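Setting Up a Sorting Table for a Two-Arm Robot and the Crew Who Work It

By Fulvio Sanna
Posted Fri 24 September
Filed under: Shop floor guides

Sorting drink containers by hand is one of the first jobs a small plant thinks about handing to a robot. The items are light, there are only a few kinds of them, and few people ask to be put on that job. At the Rorkari depot in Jandton we moved one hand-sorting table over to a two-arm robot this year, and I have written down how we did it for the other sites that have asked.

It covers a single table with three categories: glass bottles, plastic bottles and cans. It does not cover conveyor lines or anything broken. About half of it concerns the crew, and you should read that half before you order anything.

What you need

A table with a plain, light-colored top, long enough for three bins side by side
Three identical bins, soft-sided, open at the top
White paper and a black marker for labels
A mixed set of containers for testing, including some crushed cans
A log sheet and a clipboard
A stop button that can be reached from both sides of the table
2 people per shift during the trial

Before you start: talk to the crew

Do this first. We did it third, and spent two weeks answering rumors.

Tell the people who sort now which tasks will move and which will stay. Write it on one page. Ours had two columns. The left one said "robot" and listed picking up whole containers and dropping them in the right bin. The right one was longer: emptying leftover liquid, pulling out broken glass, removing bags and straws, swapping full bins, cleaning the table, and deciding what to do with anything odd.

Say what happens to hours and pay during the trial. If you don't know what happens afterward, say that too, and give a date when you will know. We picked the second week of October and put it on the page.

Ask the sorters how they do the job. Ours had habits that were in no written procedure. They turned bottles so the necks faced the same way before picking them up. They dropped cans from lower than plastic. They could pick out a can with something still in it by weight alone, which the arms could not do with our settings. That last one changed the plan, and emptying moved to a separate step ahead of the table.

Step 1. Fix the layout

Put the table where people can walk all the way around it. Set the bins in one row along the side nearest the robot, and leave a clear strip behind them for the items waiting to be sorted. A person stands on the far side, facing the robot, and lays items out on that strip.

Mark the corners of each bin on the table with tape. Fabric bins are light and they shift when something heavy lands in them. Check the marks at the start of each shift.

Keep the bin order the same everywhere you have a table. Ours is bottle, plastic, can, read from left to right from the robot's side. The crew will be facing the other way, so walk through the order with them standing where they will stand.

Step 2. Make the labels

Use capital letters, one word per bin, black on white. Handwriting is fine. We had printed labels on order from Rinaldi, our packaging supplier, and ended up never putting them out.

The labels are for the people. Our robot goes by bin position, and the words mean nothing to it. A new hire needs to be able to walk up and see which bin is wrong without asking anyone.

One wording problem came up right away. "Bottle" meant glass to our crew, but two temps quite reasonably put plastic bottles there. If you are starting fresh, write GLASS. We kept BOTTLE, as the word was already on the log sheets and in the daily report, and we explain it on the first day.

Step 3. Start with a short row

Do not tip a crate onto the table. Lay a handful of items in a single row with space between them, enough for a gripper to close on one without pushing its neighbor. Mix the kinds. If you always put glass on the left and cans on the right you will learn very little about how the machine copes.

Include the awkward ones from the beginning:

Clear plastic with the label gone
Dark glass lying at an angle
Cans that have been stepped on
Bottles with the cap still on

Clear plastic gave us the most trouble by far. It improved when we moved the table out from under a ceiling light.

Step 4. Have a person do the task first

Before any robot run, have one of the sorters do the full row by hand at the same table, at a normal pace, then reset it and do it again. The sorter will find out quickly if a bin is too far away or the table is too low, and a layout that is awkward for an experienced sorter usually needs fixing for the arms as well.

This also gives you a fair comparison. Our old time figures came from a different table with bigger bins and were no use for this.

Agree on a hands-off rule before the first robot run. Ours is simple: the person at the table lays out the row, steps back, and says "clear." The second person starts the arms. Nobody reaches in while they are moving, including to save a bottle that is rolling off the edge. Let it fall, stop the run, and sweep up.

Step 5. Run the trial and log it

Decide on a number of picks and stick to it. We used 200. On our first trial the robot put 94 of those in the correct bin with no help, which is less than half, and I mention it so that you are prepared for a figure like that. The supplier's demonstration had gone much better, on items the supplier had chosen.

For every pick that fails, log one of these:

Missed (closed on air)
Dropped (picked up, then lost)
Wrong bin
Pushed another item
Stopped by a person

Let the crew fill in the log. They see more of it than you do, and the notes in the margin turned out to be worth more to us than the ticks. "Slips if neck is toward it" was a margin note. It led to a change in the gripping angle and took care of most of the drops on glass.

Run a second set of 200 after the changes, with the same mix of items. Do not change the layout and the settings on the same day or you won't know which one helped.

Step 6. Rewrite the jobs

After a few weeks the work at our table looked like this. One person prepares and lays out rows. The other watches the arms, clears failures, swaps bins and keeps the log. They trade places every hour. Watching is tiring in a different way from sorting, and the hourly trade was the crew's idea after the first few shifts.

Some things got better. There is less reaching, and less handling of sticky containers. Wrist complaints at that table dropped off.

Some things got worse. The pace is set by the machine, and people who used to speed up before break and slow down after it can't do that now. There is more standing still. Conversation went down, partly from the hands-off rule and partly from having two people where there used to be four. The other two moved to the intake door, which one of them likes and one does not. Put changes like these on your page along with the gains, or the crew will do it for you.

Training took longer than we had budgeted. Starting and stopping the arms can be taught in a morning. Knowing when to stop them took closer to two weeks, and we now pay the operator rate from the first day of training. The Plornia site waited until the end of training to do this and lost two good people to the warehouse next door.

Step 7. Keep a manual fallback

Keep the hand-sorting procedure posted, and run one row by hand at the start of every shift. It takes a couple of minutes. When the robot is down, the same table and the same bins should work for people with nothing moved - that is the main reason we did not buy the special trays we were offered.

What the table looks like

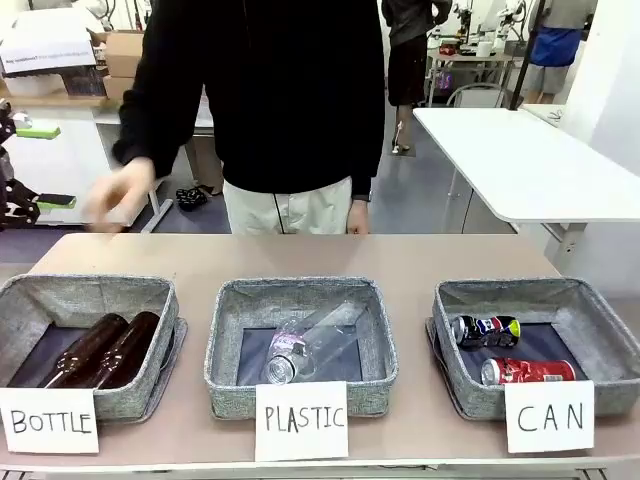
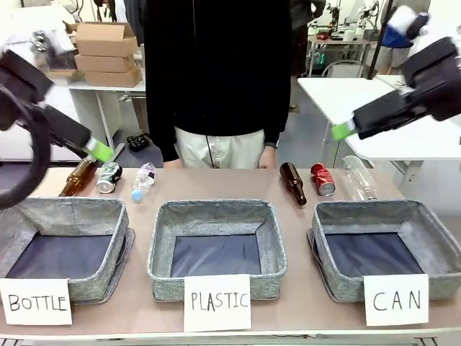

Bins marked BOTTLE, PLASTIC and CAN, with containers in the bins in the first picture and laid out in a row behind them in the second.

Common problems

Items roll before the arms reach them. Lay bottles at an angle and check that the table is level. A thin mat helps but has to be one plain color.

A bin creeps out of its tape marks. Put a flat weight under the liner.

The crew stops logging failures. Check whether the sheet is being used to score people. If it is, stop doing that, and tell them you have stopped.

Small items go missing from the test set. Keep the test containers in their own box with a lid, and write TEST on it. Ours went out with the recycling twice.

The log sheet we use is a single page with the five failure types across the top. Sites that want a copy can ask at the Jandton front office.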